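Mesden Whitewash

Mesden whitewash, also Mesden white or (locally) "the white". A lime-based wall coating traditional to the town of Mesden and the villages along the Alleck valley. Used indoors and out, mostly on farm buildings, dairies, cellars and the back rooms of shops. Still made in small amounts. Not to be confused with Trimlow wash, which is thinner and has a yellow cast from the local clay.

Name

Older account books just say "lime" or "the wash". "Mesden whitewash" seems to have come in with the railroad, when barrels were shipped out of the valley and needed a name on the lid. Spelled "Mezden" on some of the early lids. In Alleck itself people call it "dairy white", even when its on a barn.

Composition

Slaked lime, water, salt, and skim milk. Some households added a little tallow for outside walls. The salt holds moisture so the coat cures slowly and dusts less. The milk acts as a binder. Proportions varied from farm to farm and were rarely written down. The one full recipe that survives, in the Ogundipe family daybook, calls for 52 pounds of lime to the batch, slaked in a pit and left over winter under a few inches of water. Strained twice through sacking before use.

Lime came from the kilns above Alleck, later by rail. The kiln stone is unusually low in iron, and this is the usual explanation given for how white the wash dries. Stone from the Trimlow side has more clay in it, hence the color.

Application

Wall is brushed down and wetted first. A dry wall pulls the water out and the coat flakes. Wash goes on thin, looks nearly clear at first, whitens as it dries. Beginners put it on too thick for this reason. Two coats on old work, three or more on new plaster or bare stone. Long-bristled brushes, crossed strokes. Never in frost. Not in full sun either, if it can be helped.

Yearly recoating was the custom, generally in May after the cattle were out. Over generations the layers build up. On the old creamery at Mesden a cut through the north wall showed 606 millimeters of stone and rubble with a skin of lime on the inner face as thick as a slice of bread, every layer visible as a faint line. Corners go round. Nail heads and hinges disappear into it.

Qualities

Bright, matte, mildly antiseptic when fresh. Lets a damp wall breathe, where oil paint would trap the water and blister. Reflects a good deal of light, which mattered in dairies and cellars with one small window. Rubs off on clothes. Will not take over gloss paint or over anything greasy. Poor choice near a stove, browns quickly.

The look of a plain white interior outlasted the wash. Most white rooms and work spaces now are finished in factory paint or faced in white board, with none of the unevenness of lime, and with titanium pigments doing the whitening. These scatter light more strongly than lime does, so one coat covers. The difference shows mostly in raking light, where limewash has brush marks and a slight cloudiness and modern white is flat. 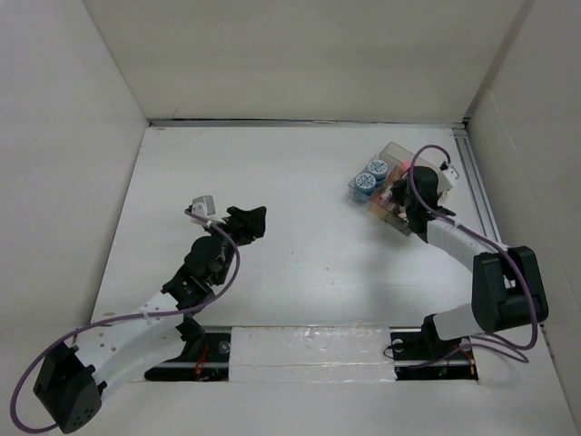

Ekaette Olaniyan disagrees with the view that flatness is the main difference between the two. In her notes on the Alleck farmhouses she holds that limewash changes through the day, cool and bluish before breakfast and almost cream by four in the afternoon, and that painters who tried to match it with store-bought white got it wrong every time by picking a shade at noon. She also doubts the tallow story, having found no grease in any of the samples she scraped from outside walls.

Her point on color has been widely repeated in the valley. The tallow question is open. Grease may simply weather out over that length of time, and her samples came from the south-facing sides only.

Decline

Bagged cement paints arrived in the valley first, then emulsions. Both cheaper in labor, if not in materials, as they last several years between coats. Dairy rules helped finish off the wash in milking rooms, washable surfaces being required. The Alleck kilns closed. The last of them stood cold for years before the upper part of the stack was taken down, and the base is still there beside the road, overgrown. By then most barns were being sprayed or left alone.

A side effect of the change was damage to the walls themselves. Cement paint sealed in the damp, and the soft stone behind began to crumble, worst at the foot of the wall and under window sills. A number of farm buildings in the lower valley lost their inner face entirely. Repair usualy means stripping back to stone, drying out over a summer and starting again with lime.

Revival

Small-scale. The Ogundipe yard in Mesden sells lime putty in tubs and a ready-mixed wash, without milk, which goes sour in storage. Buyers add their own if they want it. Demand is mostly for old houses, some for chicken coops. Colored versions are sold too (ocher, a gray, a pale green), though strictly these are not Mesden white and older residents say so.

The creamery was rewashed to the daybook recipe, milk included. Smelled for roughly 2 weeks, then fine. The work was done in September, later than custom, and the coat on the north side chalked over the first winter and had to be gone over again in spring.

In local speech

"White as Alleck" means clean, or sometimes broke. "He's had his May coat" is said of a man who has shaved and put on a good shirt. To "wash over" something is to leave a problem in place and make it look tidy, and the phrase is used in Trimlow as well, where the wash is yellow.

See also: Limewash; Lime putty; Distemper (paint); Trimlow wash; Alleck kilns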